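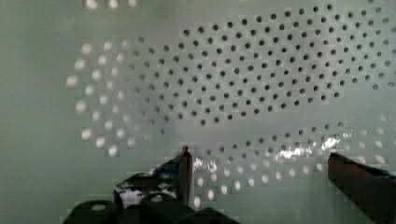 Maren Oduya
Stage sound and repairs, Faltudik Festival workshop

Nov 25, 2022

Quiet day in the shop, leftovers in the fridge, so I finally got into the monitor wedges that came back from the river stage with the "buzzes sometimes" tape on them. I love that tape. It's on four of the six wedges and it's my own handwriting, so I can't even complain to anyone.

Started with wedge 2, the one the bass player hated on Saturday night. Ran the slow sweep at low volume first and got nothing. Turned it up to where it would sit for a real band and there it was, a nasty papery rattle right at 300 Hz, gone again a little above that. My first guess was the woofer, because it's always the woofer, right? Pulled it, pushed on the cone with my fingertips, no scraping. Swapped in the woofer from wedge 5 and the rattle stayed put. So, cabinet. Went over the whole thing with my knuckles like I was buying a melon and found the inside brace had let go on one side. The glue had just given up. You could slide a business card in behind it.

Glued and clamped it, and I'm leaving it clamped until Monday even though the bottle says overnight is fine. Put wedge 5's woofer back where it belongs and wrote the number on the magnet in paint pen, which we should have done on all of them years ago.

Wedge 5 has no buzz at all as far as I can tell. I ran it for the length of a whole album (the kitchen radio was losing that fight anyway) and it was happy. I think it got taped because it was standing next to wedge 2. Tape is off.

Wedge 3 is a bad jack. Wiggle the plug and it crackles, hold it to the left and it's perfect, and I bet somebody held it to the left with a sandbag all weekend. New jack in, old one in the trash so it doesn't sneak back into the parts drawer. Wedge 6 I haven't opened yet.

Then cables! I did the long ones from the orange trunk, the 50 ft runs. All but two passed. One of the bad ones has the shield broken right at the plug and just needs a couple of inches off and a new end. The other reads fine until you coil it, then it drops out, so there's a break somewhere in the middle, and I'm cutting it up for patch leads. If you're looking for it in January, that's where it went.

Mixer notes, while I remember. The Hirkeck desk still forgets its monitor settings if you switch it off at the power strip instead of holding the button on the front. I tried it three times the lazy way and lost the scene twice. Held the button, five for five, nothing lost. I've put a label on the strip. The Plivex stage box is fine with it either way and comes back up on its own, but give it a full minute before you decide it's dead – I had the lid off before the lights came on.

For the winter show at Shetty Hall: they've told us to plan for 500 standing, which is a lot more bodies than our fall warm-up in there, and that room is a completely different animal when it's full. Last time the low end boomed like mad at soundcheck and then disappeared by the second song. So please don't carve up the bass in the empty room! Leave it a bit ugly at soundcheck and fix it once people are in. I'd also like the wedges angled a little more toward the middle, as the back wall throws everything straight into the singer's mike.

We need two more short stands for the drum mikes. I have one that works and one that bows slowly during ballads. The invoice for the new ones is no. 1744 if anybody asks, and it should be in the blue folder, though I looked this afternoon and found only the one for gaffer tape.

Left to do:
Open wedge 6
Check glue on wedge 2, then sweep again at show volume
Paint-pen numbers on the other woofers
Re-end the one long cable
Find the folder page or ask for a copy
Move the spare fuses out of the coffee can, I nearly made coffee with them

Clamps are on the end of the bench with wedge 2 in them. Please don't borrow them before Monday.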